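Trolska Workshop and Gallery
Call for Makers: Shared Bench Residency in Furniture Finishing and Upcycled Home Goods

Trolska Workshop and Gallery in Flallivthorpe invites applications from small business owners who repair, repaint, reupholster or otherwise remake secondhand furniture and household goods for sale. Nine makers will be selected for the coming residency term, which opens in September.

The residency is intended for people who already sell their work, whether through a market stall, a consignment arrangement, a website or a storefront of their own. Applicants do not need formal training. They do need finished pieces that can be shown to the selection panel and a clear idea of what they would like to produce during the term.

What residents receive

Each resident is assigned one workbench, a lockable cabinet and 100 square feet of covered storage for pieces waiting to be worked on or collected. The finishing room has filtered ventilation and may be booked in half-day blocks. Hand tools, clamps, sanding equipment and two industrial sewing machines are shared. Residents supply their own paint, wax, fabric, hardware and brushes.

The monthly bench fee is $263. It covers electricity, heat, use of the loading dock and disposal of ordinary workshop waste. Solvents and oil-soaked rags must go in the marked metal cans and are collected separately at no charge.

Residents also have a place in the gallery shop for the length of the term. Prices are set by the maker. The shop keeps a commission on each sale, and the current rate is stated in the residency agreement sent with every offer. 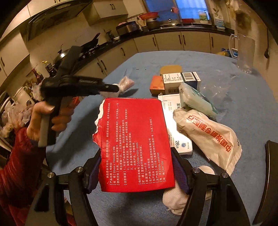 Red printed carton and hand-held grippers at the table.

What we ask of residents

Residents are expected to use their bench on a regular basis and to keep it in a condition that allows the next person to walk past it safely. Each resident leads one public demonstration during the term, on a technique of the resident's choosing. Past subjects have included milk paint, chair caning, drawer repair and the removal of old veneer. Demonstrations last ninety minutes and begin at 6:30 p.m. The workshop handles registration and pays the resident a flat fee.

Residents must carry their own liability insurance. Proof of coverage is due before keys are issued, not at the time of application. Makers who have never held a policy may ask Rajkumari Bhardwaj in the residency office for a list of the documents insurers usually request.

Work with lead paint is not permitted in the building. Any painted piece of uncertain age must be tested before sanding or stripping, and test kits are available at the front desk. A piece that tests positive must leave the premises the same day.
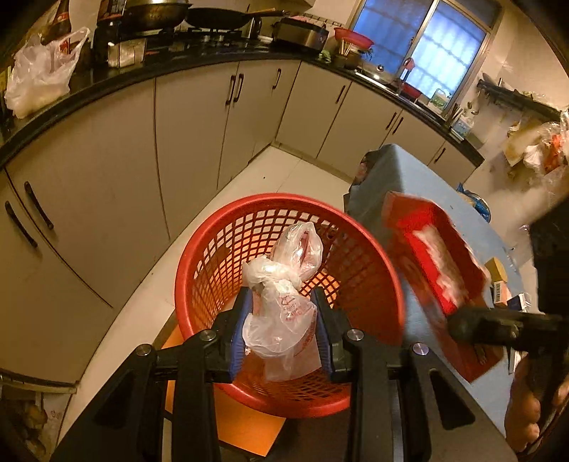
Applicants who work in more than one material should say so on the form. Bench assignments are made with noise and dust in mind, and a resident who both sews and sands will be offered a place near the partition so that fabric can be kept clean. Requests for a particular bench are considered but cannot be guaranteed.

Two of the nine places are reserved for makers who have been in business for less than a year. These places are offered through the Mittal Fund at a reduced fee, and the application is the same. Tick the box on the first page of the form if you wish to be considered. New makers who are not chosen for a Mittal place remain in the general pool.

Who may apply

Applicants must be at least eighteen years of age and able to travel to Flallivthorpe throughout the term. Partnerships of two people may apply together and will share one bench and one fee. Former residents may apply again after sitting out one full term.

The workshop is on the ground floor and has step-free access from the loading dock and the street door. One adjustable-height bench is available – please mention it in your application if you would like to use it.

How to apply

Applications are submitted through our Flitix page. Please provide:

A completed application form
Photographs of up to six finished pieces, with the materials listed for each
A statement of no more than 346 words on what you plan to make during the term
The name of one customer, shop or market organizer who can speak about your work

Paper forms may be collected from the front desk between 10 a.m. and 4 p.m. Please do not bring furniture to the workshop unless you have been invited to an interview.

Selection

Applications are read by Precious Venter, gallery manager, Brijesh Rastogi, workshop supervisor, and Miroslava Onyshchenko, an upholsterer and former resident. Shortlisted makers will be invited to a thirty-minute interview and asked to bring one small piece. All applicants will be notified of the outcome in writing.

Questions about the building, tools or finishing room should be addressed to Brijesh Rastogi. All other questions may be sent to the residency office through the contact form on the Flitix page.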